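Keep the Counter Clear, Within Reason

Every kitchen remodel in Whitlock seems to end with the same advice: put everything away. The showroom at Nanport has 100 feet of counter and one bowl of lemons on it. People go home and try to live like that, and by July the toaster is back out.

I think the advice is wrong for anyone who cooks daily. A thing used every day should stay out. A thing used once a month should go in a cabinet, and the bread machine can go to the basement. My own rule is a strip 8 inches deep along the wall. Whatever fits there may stay, and the rest of the counter is for work.

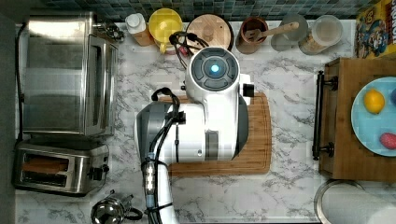

The wall strip also settles the question of containers. Dry goods in bags slump and spill, so I would move most of them into jars. A clear glass canister shows the cereal or grain is getting low before breakfast does. A crock with a wooden spatula standing in it, close to the cutting board, saves opening a drawer with messy hands. The cereal box can stay a box. It will be empty in 6 days in a house with children, and decanting it is one more chore.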